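Home | Papers | Methods | Supplement | Contact
Last updated 26 Jan 2018

4. Cell setup and upkeep

4.1 Layout

The laundry cell at Jultura is one two-armed machine, a sofa, a basket, a stretch of floor against the wall. Kept small on purpose. Garments start on the sofa or in the basket depending on the task file, and the machine moves them across. Both arms carry parallel grippers. Floor tape next to the sofa marks where things go back after cleaning; we re-lay it when it lifts.

Most of the trouble in the first weeks was not planning or vision but hardware that drifted. Fingers loosened, cables crept, the basket got nudged. Wallisine (the logging tool, see Sec. 3) recorded the failed grasps but gave no cause, so Graham Rowbotham started a paper checklist and taped it to the desk. The rest of this section is mostly that list, cleaned up.

4.2 Daily checks

Fingers first. Close both grippers with nothing in them and look down the seam from the wrist view. Seam should be narrow the whole way to the tip. If it opens toward one side, back off the finger screws, reseat, close again, then tighten. Do not tighten with the fingers open, we did this twice and lost the calibration both times.

Next the camera cable. It has to have slack with the arm fully down in the basket, and it has to stay in its clip. A cable pulled tight shifts the camera module slightly and the hand-eye transform goes off by up to 5 mm. Hard to spot in teh logs.

Then the sleeve. Check for folds near the wrist joint, smooth back by hand, arm powered down.

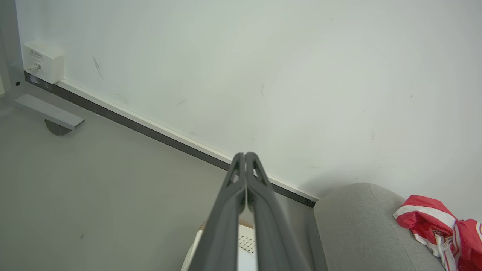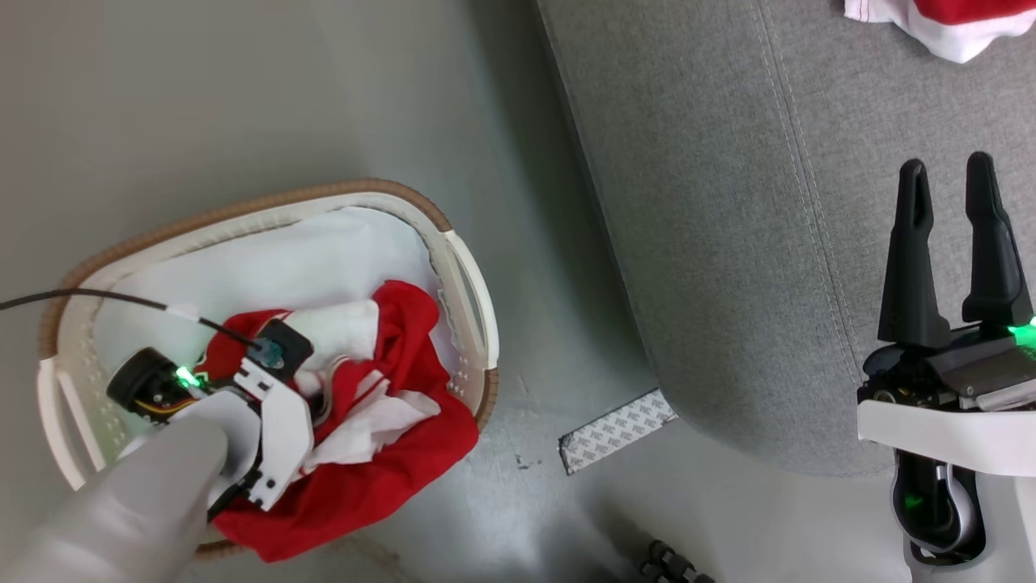

Figure 2. Laundry cell. First panel: wrist view, gripper fingers nearly closed, wall and sofa arm behind. Second panel: left gripper in the basket on a red and white garment, right gripper open.

4.3 Periodic work

Finger pads and screws every 600 cycles, sooner if a garment slips. Changing a full set takes around 2 hours including recalibration, most of it waiting on the Bunting routine to sweep both arms. Beverley Haslam tried a shorter sweep in March and the right arm came back fine but the left did not, so we went back to the long one.

Basket handling needs its own note. A rim catches a fingertip if the approach is too shallow. Approach angle is set in Namach, per basket, and must be re-entered if the basket is swapped even for the same model. Liner goes in flat. A bunched liner gets grasped along with the garment and the run is scored as a fail (see Table 5).

4.4 Known problems

Wiring under the left gripper is exposed and should be re-routed, not done yet. Motor temperature is logged but there is no cutoff, operator has to watch it. Light cloth against the pale wall still confuses the segmentation from the wrist camera, we have no fix beyond more training data. Restart order matters also: arms, then cameras, then loggng. Any other order and the timestamps do not line up.

Shares: 2 | Comments: 5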